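Workshop Notebook, Stergiou Room
Entry dated October 11, 2018
Subject: Carpeted bay and drop box, general condition and work carried out

The bay was inspected at the start of the session. The carpet remains in serviceable condition and has been vacuumed in both directions. The aluminum rails were wiped down and checked for level against the reference mark made in February. One corner joint was found to be slightly open and was closed up with the standard bracket. The remaining joints required no attention.

The brown box was next examined. The lining of the circular opening had been reported as working free, and colleagues from Tramham had asked that it be replaced before their visit. The opening was measured at 103 mm clear, which agrees with the drawing. The rim was seated again with a thin bead of adhesive and left under light pressure for 17 minutes. It is to be handled with care until tomorrow.
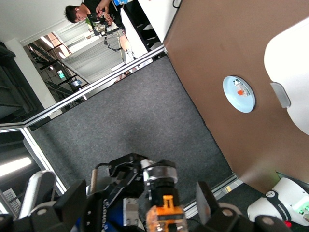 The drop test was then repeated with the small pieces from the Brullell set. A total of 300 drops is planned for this series, and almost 103 have now been entered in the log. In 9 of these the piece touched the rim before passing through. The earlier rim gave a higher figure, but the two sets were recorded under different conditions and should not be compared until the old series has been repeated — the old log does not state the height of release.

Colleagues are reminded that the rails are not to be used as a step. Shoes with hard soles mark the metal, and the bay loses its square when weight is placed near a corner. Tools should be returned to the work table at the end of each session and not left on the carpet.

Outstanding items: order a second tube of adhesive from Stusevby; confirm with Tramham whether the box is to be shipped with the rim fitted or packed separately; relabel the storage tray for the Brullell pieces. The fixing screws on the back of the box have not been checked and should be looked at before the next series of drops.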